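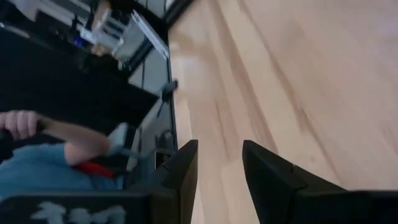 4.2 Desk tidying

The Ristska set contains 1,477 episodes of desk tidying, recorded in August by teleoperation. A policy was trained on it for 50 epochs and run on the two-arm table.

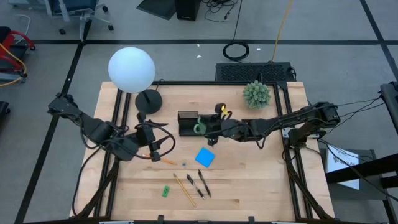
Reading time: 5 min

Figure 3. Two-arm table with pens, pencils, a holder and a desk lamp.

Thin items remain the main source of failure. A pencil lying flat leaves little clearance for the fingertips, and most failed trials ended at the grasp — placement in the holder seldom failed once the item was held.

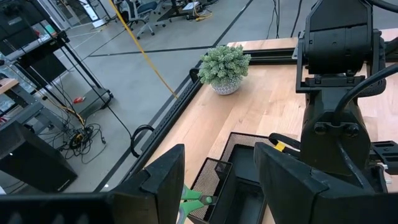 The Wakent baseline shows the same ordering at 2,000 episodes. We do not consider either policy ready for unattended use in a home or shop.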